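De: Ilse Reinholz
Para: lista de discussão Jiltlow
Data: 2 de novembro de 2018
Assunto: Re: Caixas de lanches, proposta de embalagem

Roswitha Seidel escreveu:
> Proponho que este ano as caixas vão só com pacotinhos pequenos,
> sem separadores nem papel. Cabe mais em cada uma, fecha-se depressa
> e a Tokdale leva tudo pelo mesmo preço até 2000 g. Em julho correu
> bem e ninguém se queixou.

Roswitha, em julho não houve queixas porque também não perguntámos a ninguém. Eu abri 2 caixas das que voltaram por morada errada e numa delas as batatas estavam em farelo. Não me parece prova de que "correu bem".

Quanto ao peso, tenho dúvidas de outra ordem. Os pacotes de snacks são quase só ar. Uma caixa cheia até acima deu-me 700 g na balança da cozinha, portanto o limite da Tokdale não nos serve de argumento para nada. O que acaba primeiro é o espaço, e se apertamos os pacotes para fechar as abas, rebentam ou esmagam-se.

Também não acredito muito no "fecha-se depressa". Na mesa da cozinha, com a toalha aos quadrados azuis e brancos, estavam seis pacotes espalhados e só um, o cor de laranja, dentro da caixa de cartão. Entre amarelos, verde-lima, roxo e azul, cada pessoa que embala vai escolher à sua maneira, e depois umas caixas levam tudo doce e outras tudo salgado.

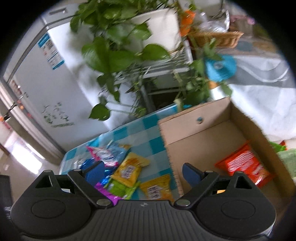

Roswitha já me respondeu em privado que a ordem não interessa, que quem recebe a caixa despeja tudo numa taça e acabou. Pode ser. Mas quem recebe migalhas também as despeja numa taça, e não é por isso que fica contente.

O que eu faria: os pacotes mais rijos no fundo, os de batata frita ao alto e encostados aos cantos, e uma folha de papel amarrotado por cima antes de dobrar as abas. Quanto às caixas Avarar, que alguém sugeriu aqui como "reforçadas", gostava de ver uma antes de pagarmos a diferença. O catálogo da Šindelář diz o mesmo de todas as que vende.

Se alguém tiver pesado ou aberto caixas depois da viagem, mande os resultados para a lista. Impressões gerais já temos bastantes.

Ilse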